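Salport Steel Parts Shelving, Blue
Sold by Altis Shop Supply

The Salport is a freestanding steel shelving unit for parts rooms, detail bays and showroom prep areas. It is made for staging the parts that go on a car last: brackets, trim pieces, wiper arms, floor mats and boxed accessories. The finish is a bright blue powder coat with a gloss surface that wipes clean with a damp rag and ordinary dish soap.

The top shelf is flat and runs nearly the full width between the uprights. A slightly raised lip along the front keeps small parts from sliding off when somebody bumps the unit. License plate brackets, which tend to end up on the floor in a busy prep area, can lie flat on it lengthwise.

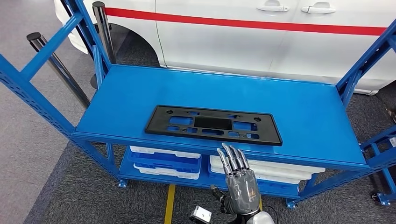 Shelf height is set at assembly and can be changed later. Most shops put the top shelf at 44 inches, a comfortable standing height for sorting parts. If you plan to keep heavy items on the unit, put them on the lowest shelf and leave the top for light ones.

Specifications
Material: steel
Finish: powder coat, gloss blue
Shelves: 5
Total load, evenly spread: 1,700 lb
Highest setting for top shelf: 44 in
Assembly: two people, 30 minutes
Feet: leveling, with non-marking pads

What's in the box
Uprights, shelves, cross beams, leveling feet, hardware bag and printed instructions. You will need a rubber mallet and a level. Wall anchors are sold separately - ask for the Stevens kit if you are fixing to masonry.

Using it on carpet
The pads sit well on low-pile carpet and on sealed concrete. On thick carpet, put a square of plywood under each foot and check the level again after a week of use. Do not drag the unit when it is loaded. Empty it, lift from both ends and set it down square.

Customer comments
"We have two of these in the prep room and one out by the cars. The blue has held up. One shelf came with a scratch near the back corner and Altis sent touch-up paint." - Nhung Ông

"Instructions could be clearer about which way the beams face. Once the first shelf is on, the rest go quickly." - Mwangi Rugemalira
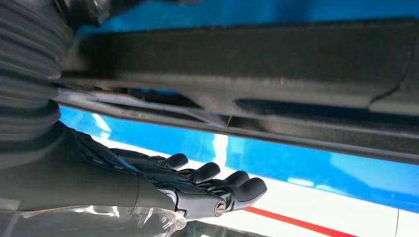
Ordering and delivery
The unit ships flat in two cartons. Orders for the gray version reopen in November. The Loditz bin rail fits the front of any shelf except the top one and can be added to the same order. Returns are accepted for 30 days if the unit has not been assembled. Replacement feet and hardware bags are kept in stock.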